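# About Heltach, and the rules we work by

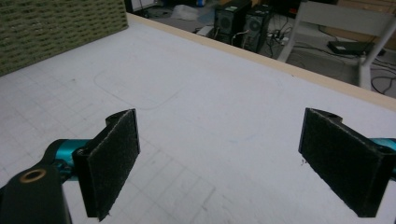
House Handbook, p. 2

Hi from Heltach! We're a small shop, and I'm the one who ends up writing things down. We started out fixing grippers for Clelance and now we teach short courses on using them well — same bench, more chairs.

People ask what "good practice" means with us. Mostly it means the Torkham sheet, our list of 19 rules, taped up by the door. Felt on the fingers gets a look before every session, and if it's fraying or picking up lint I write it in the log (even when I'm sure it'll last the week). Grid paper or grid top, always, so two people can talk about the same spot. Fingers open and nothing between them before anyone reaches in. Cables on the floor get sorted at 5, and yes, I forget too.

Rule 40 doesn't exist, but folks at Vainio keep asking for it, so maybe in April!

We run courses for 2 people at a time. If you want a copy of the sheet, just write and I'll send it over, coffee stains and all.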